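About Pliren

Pliren is a small language school above a row of shops on Kastine Road, and if you have found this page you are probably wondering whether we are the right sort of place for you, or for your mother, or for the chap at work who keeps saying he will learn Portuguese one day. We hope so. Let us tell you a bit about ourselves, and do put the kettle on, as we tend to go on a little.

How we began

The school was started by Solange Chan, who had taught French in large colleges for years and had grown rather tired of large colleges. She wanted a room where people could talk to each other. The first room was over the old Lemieux bakery, and it smelt of bread until noon and of washing-up after that. Two pupils came to the first class, one of them by mistake – he had thought it was a choir practice – and both of them stayed until the summer.

Word got about slowly, in the way it does. A neighbour told a cousin, the cousin told her reading group, and by the following March there was an evening class in Spanish and another in Italian, and Solange was carrying chairs up the stairs from the bakery to seat everyone. When the bakery closed we moved along the road to where we are now, and we brought the chairs with us. Some of them still wobble.

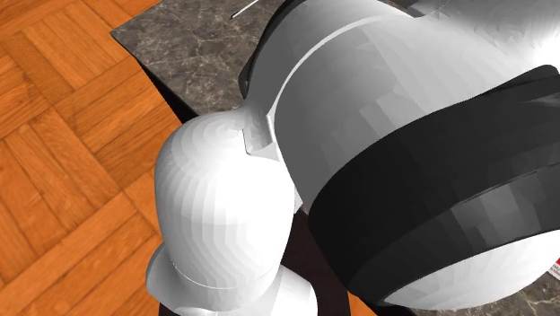
What we teach

We teach French, Spanish, Italian, Portuguese, Persian and Cantonese, to grown-ups of all ages and at every level from "I can say hello" upwards. Last year 464 people studied with us, and 401 of them were in evening groups, so you can see that most of our pupils have jobs or families or both and turn up a bit frazzled at seven o'clock. We know how that feels, and the first ten minutes are always gentle.

Our oldest pupil is 89 and is learning Italian so that she can argue properly with her son-in-law. She tells us she is winning.

We don't set exams of our own. If you need a certificate for work or for a visa we will help you get ready for it, and we will tell you plainly if we think you should wait another term. Apart from that we are happy for people to go at whatever pace suits them. Plenty of our pupils have taken the same course twice and enjoyed it more the second time round!

How our classes work

Groups are small and the talking starts straight away. You will be asked to describe your street, complain about the weather, invite someone to dinner and then make your excuses, all in the first few weeks. Grammar comes along as it is needed. There is a course book, which we lend you, and a sheet of homework, which we would love you to do but will not be cross about.

Yasaman Hassanpour leads our Persian classes and looks after all the new teachers. She sits in on lessons, quietly, at the back, and afterwards she and the teacher go over what went well and what fell flat. She was also the one who set up our kitchen table evenings, where a group spends the whole time talking about food: what you ate as a child, what your grandmother would never allow in the house, how long rice should really be left to steam. There are strong feelings about the rice. People who have hardly said a word all term suddenly find they have a great deal to say, and the verbs sort themselves out somewhere along the way.

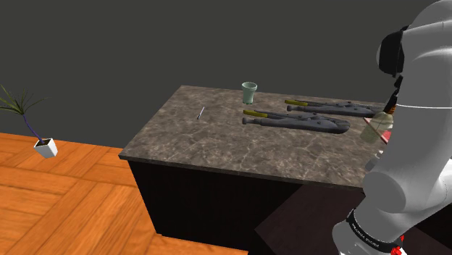
Iltonia, from the Tuesday Spanish group, wrote to us after her second term: "I was so nervous I walked past the door twice on the first evening. By Christmas I was ringing my aunt in Valencia and telling her long, dull stories about my boiler, and she understood every word. I have signed up again and I have dragged my brother along too. Please could we have the comfier chairs?"

We are looking into the chairs.

Coming to see us

You are very welcome to sit in on a class before you decide, and there is no charge for that. Ring or write a few days ahead, tell us which language you fancy and how much of it you already know (or used to know – school French counts), and we will find a group that seems a good fit. If you get there early, come up anyway. The door at the bottom sticks a little, so give it a proper push, and we are on the first floor, on the left.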